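Two Months with the Drular Wrist Camera Kit: a Review from a Manipulation Lab

by Emília Ševčík

Our group works on imitation learning for two arms. We record a person guiding the robots through a household task, train a policy on the recordings, and then see how much the policy understood. For most of last year we had only fixed cameras, and the results got stuck at a level I was not happy to publish. In spring we bought the Drular kit, which puts a small camera at the gripper of each arm, and I promised Darren Pearce from the Plondville group to write down what we learned before he spends his own budget on it.

I should say first that I paid for the kit from our project money and the company did not read this text.

What is in the box

You get two cameras, two brackets, four cables and a printed sheet of instructions. The sheet is too short. It shows how to fix the bracket but says not one word about which side the cable should leave, and this matters very much when the wrist turns. We mounted the first one wrong, and the cable pulled tight at the end of a rotation. Bořivoj Matoušek drew a better routing on the back of the sheet, and we still use his drawing.

The bracket itself is good. It is stiff, it has not moved since May, and the screws are a common size. The camera is light enough that we did not have to tune the arm again, only to enter the new payload.

The calibration software is the weak part. It works, but it asks you to start from zero if one sample is bad, and it does not tell you which sample it was. The first calibration took me a whole Monday. The second arm was faster, but I would not call it pleasant.

What we tested

The question was simple. If the policy sees from the gripper and not only from the ceiling, does it grasp better, and does it wait better? The second part is the one I cared about. When two arms share a table, many failures come from timing. One arm goes in while the other is still in the way.

We took our existing set of tasks with a small wooden cabinet, a metal bowl and some soft toys, and recorded 1000 demonstrations with the wrist cameras running together with the ceiling camera. Then we trained three versions of the same policy, one with the ceiling view, one with the wrist views and one with both. Each version got the same number of training steps and the same seeds. For testing we ran 2120 trials in total, and Setsuko Tamura scored all of them from the ceiling video without knowing which version was running.

The view from the wrist is very different from what a person imagines. The fingers take a lot of space, and they are always in the same place, so the network gets a fixed reference for free. The other arm comes and goes at the top of the picture, often blurred by its own motion.

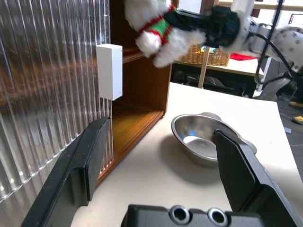 The results

Out of 2120 trials, 1608 were scored as a success. This is the number for all three versions together, and I give it only so the reader can see that the tasks were neither trivial nor impossible. The more interesting thing is where each version failed.

The ceiling version failed mostly at the last few centimeters. It came to the bowl with confidence and closed the fingers beside the rim. From the ceiling the arm hides its own fingers exactly at the moment when you need to see them, so I do not blame the network much. Shiny metal makes it worse, as the bowl reflects the lamps and the edge is hard to find.

The wrist version was clearly better at closing on things. It corrected itself in small steps, and it was nice to watch. But it had a weakness that we did not expect to be so strong: when the target was not in view at the start, the arm wandered. Sometimes it found the object, sometimes it went to the wrong part of the table and stayed there.

The version with both was the best of the three, and the waiting improved too. The arm near the bowl held still more often while the other one was carrying a toy. I have to be careful here. We saw 21 collisions or near collisions in the whole test, and this is too few to make strong claims about the timing of each version. Vlasta Lukáč thinks the improvement is real. I think it is likely, and I would like to see it repeated on another setup.

Transparent things are still a problem. Our clear plastic panel bends everything you see through it, and the ribs make bright lines that change with every small movement of the wrist. When we put a target behind such a panel, all three versions were poor. More demonstrations may help, but I have no data for this.

Compared with the Iston

Before the Drular we borrowed an Iston camera for a short time. Its image is sharper in the corners and its software is much friendlier. But the body is larger, and on our gripper it touched the table during low grasps, so we had to avoid all flat objects. For a lab that only picks tall objects from a bin, I would choose the Iston. For work close to the table I would take the Drular, even with its calibration.

Things I would like to see changed

The cable connector should have a lock. Ours came loose two times during recording, and the software continued as if nothing had happened and saved black images. We now run a small script which stops the recording when the image is dark. Štěpánek, the shop where we bought the kit, sent us a clip that holds the connector in place, and it helps, but it should be in the box.

The exposure should also be possible to fix from the program. At the moment the setting returns to automatic after every restart — we lost one afternoon of recordings before we noticed it.

Who should buy it

If you already have a working system with fixed cameras and your failures are at the grasp, yes, buy it. Keep the old cameras and train with both. If your failures come earlier, for example the arm goes to the wrong object, the wrist view alone will not save you and may even make it worse.

I give it four stars out of five. The missing star is for the calibration software. Darren, you can borrow our brackets for a week if you want to check the fit, only please bring your own screws.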